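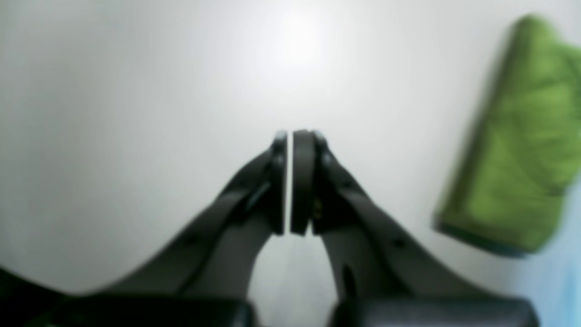
Wrist view, fingers closed, green cloth at upper right.

25 October 2025

Takeshi Maruyama asked me in May whether a machine could fold the laundry in his house yet, and I gave him a vague answer. I have since spent more time on the question than it deserves, so this is the longer version.

Short answer: a flat, rectangular cloth, on a clear table, under fixed light, yes, most of the time. A basket of mixed clothes, no.

The reasons are mostly mechanical and geometric. A rigid part on a shop floor has a pose, six numbers, and once you know them you know where every surface is. A cloth has no pose in that sense. You can describe it with a mesh of 1000 points and still be wrong about which layer is on top at the corner you want. The corner is where most folding plans begin, so that error costs you the whole attempt.

Then there is the pinch. A parallel gripper has to get one pad under the fabric and one above it, on a surface that offers no clearance. People solve this with a fingertip that drags, feels the edge roll, and closes. Hard pads either skate over the cloth or take two layers when they wanted one. Softer pads help. So does approaching at a shallow angle and pushing slightly into the table, provided the arm is compliant enough to tolerate the contact. Position control alone will press too hard or miss by a couple of millimeters.

The wrist camera is less use at this stage than I had assumed. It looks along the fingers, so the fingers hide the last bit of table just when you want to see it. Glare on a white tabletop makes this worse. Zdeňka Mikuš, who has wired more of these than I have, recommends a matte surface and an overhead view for the plan, with the wrist view kept for the final approach. I agree with the matte surface. I am less sure about the split.

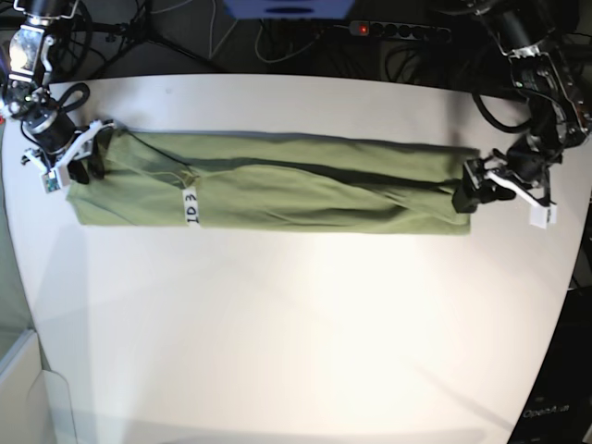
Two arms change the problem more than better vision does. With one gripper at each end you can pull a cloth taut, and tension removes a lot of the unknown state for free. Creases open, the layers separate a little, and the shape between the hands becomes close to a straight line. Most of the folding results I trust use this somewhere: grasp both ends, lift, stretch, lay down, then fold. The cost is coordination. If one side slips, the other keeps moving with a plan that no longer describes anything, and you need a check for that at every step.

My rough test for household work is the number of unattended cycles. Ctibor Brabec at Kovex uses 700 before he will let a cell run on a shop floor without a person beside it, and his parts are stamped brackets that come in on a tray. I would accept far fewer for towels, since a dropped towel does no damage. Even so, 19 good folds in a row is a demo. It tells you very little about the next one, especially if someone flattened the cloth by hand between attempts. When you read a result, look for who did the reset.

Speed I would not worry about. A slow machine that works overnight is fine for laundry. It is a problem at Kovex, where the cycle time is the business case, and I think this is why cloth handling in industry still goes to dedicated fixtures and sewing-line feeders instead of general arms.

So, Takeshi: towels on a cleared table, possibly soon, if you don't mind the table being occupied by two arms and their cabling. Shirts later. Fitted sheets I decline to estimate.

Next post will be on gripper pads and wear — I have a set of Sernbridge ones with the surface going shiny and want to measure the friction before I replace them.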